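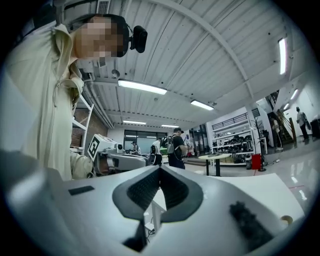
The Register of Builds

The Register of the Tridomdale Workshop is kept in bound volumes, and the rule for its use is printed inside each cover. Every member who begins a build shall enter its purpose, its materials and its faults. A build may not be closed while a fault remains open against it. The keeper of the Register shall decide what is a fault.

For most of the Workshop's existence the keeper was Socorro Valderrama. She held the position through two changes of premises and one change of name, and in that time she was not known to have erased a line.

Build 302 was entered in April by Ruth Villanueva, with Jairo Escobar as second member. The purpose was given as "an arm to set a table." The keeper returned the entry with a request for detail. It came back the following evening as "an arm, mounted at one end of a kitchen table in Pedness, to set out cups, plates and spoons for the person living there, who has lost the use of her left hand." The keeper initialed this and assigned a shelf.

The person in Pedness was Ruth Villanueva's aunt. The Register has no column for relatives, so the fact does not appear in it.

The arm itself was secondhand and gave little trouble. Jairo Escobar replaced one joint and rewrote the portion of the control program that governed speed near the edge of the table. The larger part of the work concerned the pair of hand-held grippers with which the arm was to be taught. A member would hold one in each hand and perform the task in the ordinary way, and the program would learn from the recorded movements. The members printed the housings on the Workshop's own machine, and the first pair was discarded because the fingers did not close evenly. The second pair closed evenly and pinched the thumb of anyone who used it for long. This was entered as Fault 1. It was closed with a strip of foam.

Fault 2 concerned a cable. Fault 3 concerned spoons, which lie too flat for the fingers to get under, and it remained open for nine days. Jairo Escobar proposed a different spoon. The keeper ruled that the build had been entered as an arm to set a table and that the table in Pedness already had spoons. The finger pads were recut.

By the third week in May the grippers were ready, and the members booked the large white table for a run of evenings. It was agreed that Ruth Villanueva would give the demonstrations. She had set that table as a child, every summer she was sent to stay, and she knew where things went. Her second member sat beside her and reset the cups.
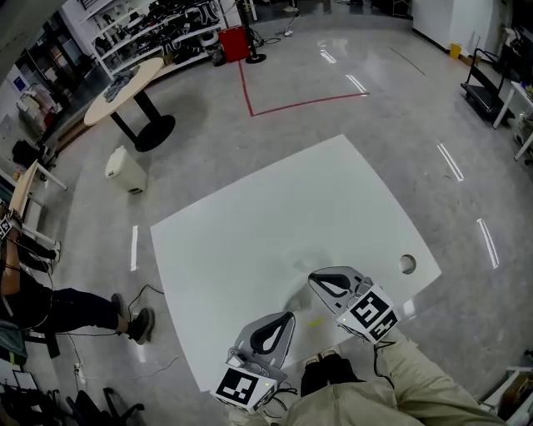
Both grippers over the large table, with the marker cubes in place.

She gave 90 demonstrations. The program was trained on them over a night, and the arm was brought out and clamped to the table the next day. Frøydis Backlund, who had been repairing a loom motor at the next station, put down her tools to watch, as did several others.

The arm set out the plate. It set out the spoon, on the right. It took up the first cup and placed it beside the plate, and it took up the second cup and carried it to the far side of the table, where it stopped. The cup hung a small distance above the surface. The arm stayed so for almost 4 seconds. It then lowered the cup, released it and went back to its resting position.

Jairo Escobar assumed a dropped signal and ran the sequence again. The arm stopped in the same place. He ran it with a different cup, and then with the cups exchanged. The first was always put down at once. The second was always held.

It was entered as Fault 4: "Arm pauses before placing second cup."

The Register shows the work done on Fault 4 in some detail. The joint was examined and found sound. The timing of the program was checked against the clock. The speed limit near the edge of the table was suspected, then removed, then restored when the removal made no difference. On the fourth evening Jairo Escobar wrote, "Have begun reading through the demonstrations." On the fifth he wrote, "The pause is in the demonstrations. It is in all of them." There is no entry for the sixth.

What took place on the sixth evening is known from the two members and is set down here with their consent. Jairo Escobar showed his colleague the traces of her own hands. She looked at them for some time. She said that she had not been aware of it. She then said that the second cup had been her uncle's, that he came in late from the boatyard, and that her aunt had a way of holding his cup and listening for the gate before she put it down. If she heard the gate she filled it first. Ruth Villanueva had learned to set the table by standing next to her aunt, and had evidently learned that too.

Her uncle had been dead eleven years. The household had continued to put out two cups, and the entry had said cups, and neither member had thought to ask how many.

Jairo Escobar said that the pause could be cut from the recordings in an afternoon. He said that it was also possible to leave it alone. He wished it noted that he had no preference.

The matter was put to the keeper. Socorro Valderrama read the entry, read the fifth evening's note and asked to see the arm run. She stood at the end of the table with the volume under her elbow. When the arm stopped, she waited with it. She asked for the sequence a second time and was given it. She then asked whether the pause endangered the cup, the table or the user, and was told that it did not. She asked whether the user had been consulted. She had not been.

"Then I can't rule on it," the keeper said. "Take it to her."

The arm was driven to Pedness in the back of a borrowed van, wrapped in two blankets. Roxana Espinoza, who had the van, stayed to help with the clamps. The aunt, who was 70 and did not care to be fussed over, sat in the chair nearest the stove and said that it was larger than she had been led to believe. She said that the clamps had better not mark the wood.

The arm set out the plate. It set out the spoon. It put the first cup by the plate and carried the second across the table, and stopped.

The aunt turned her head toward the window on the side of the gate.

The arm lowered the cup.

She did not speak at once. Then she asked her niece whether the machine could be made to do the saucers as well, and was told that it would mean more demonstrations. She said that she supposed there was time for that. Asked directly about the pause, she said, "What pause?" and got up to fill the kettle.

The members returned to the Workshop and reported this answer in full. The keeper considered it. Under Fault 4 there is a ruled line, and on the line, in the keeper's writing, the words "Not a fault. S.V., May 29, 2026." It is the only place in that volume where a fault has been struck out without a repair recorded against it.

Build 302 was not closed. Ruth Villanueva had by then amended the purpose to include saucers, and the white table was booked again from Monday.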